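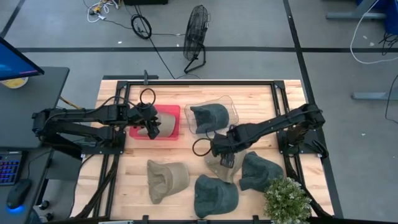

Figure 12. Baseball-style caps in grey and beige, with plastic bins on a wooden tabletop.

4.3 Preparing Headwear for Embroidery

This section applies to the Travell cap frame fitted to the Rurer single-head machine. Flat garments are covered in Section 4.2.

1. Turn the power switch to Off and remove the flat hoop.
2. Slide the cap driver onto the rail until both latches click.
3. Fold the sweatband outward and lay the cap over the gauge – brim facing the operator.
4. Align the centre seam with the red mark on the gauge.
5. Close the strap and fasten the buckle. The fabric should lie smooth, without stretching.
6. Restore power and select Cap from the Frame menu. The display shows code 131 when the driver is recognized.
7. Run Trace before sewing.

Note: The sewing field on unstructured caps is limited to 134 mm in width. Larger designs must be resized in the Botha software.

Caution: Keep fingers clear of the needle bar during Trace.

If code 29 appears, the driver is not seated. Repeat steps 1 and 2. Should the code persist, contact the Castville service centre.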